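Posted in: Home Life, Small Rants

So I have been trying to quit buying stuff for two months now, and I'm here to report that it's going okay-ish. It started when my friend Rasha made me go through my bank app with her. We were supposed to be planning a trip in July! Instead we sat on my couch adding up all the little orders — candles, phone cases, a third water bottle — and I had spent over 400 dollars on things I couldn't even find in my apartment.
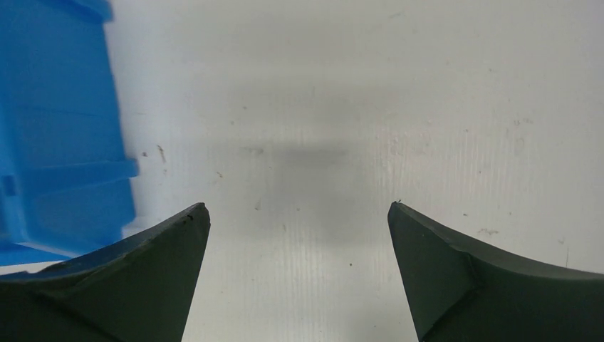 Blue crate, white table.

My rule now is that everything sits in the cart for 15 days. If I still want it after that, fine, I can have it. Most of the time I forget what it was (the one exception was a rice cooker, and I regret nothing).

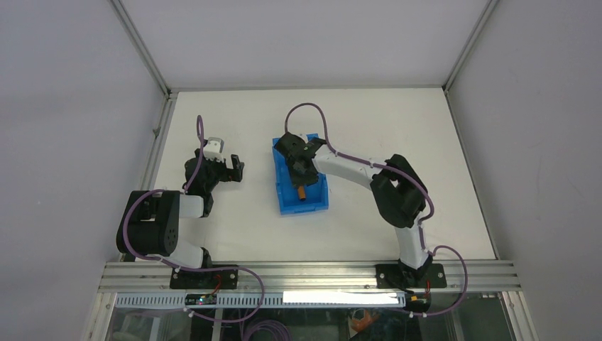

The hard part is evenings, when I'm tired and scrolling and everything looks like it would fix my life. I told Rasha I wanted my kitchen counter to look like that white tabletop with the plain gray walls, and she said great, then stop putting mail on it. Rude, but fair. I cleared off half of it on Sunday and found two gift cards and my spare key, so I guess I got paid for it. The other half is still mail. Maybe next weekend, if I can stay off my phone long enough.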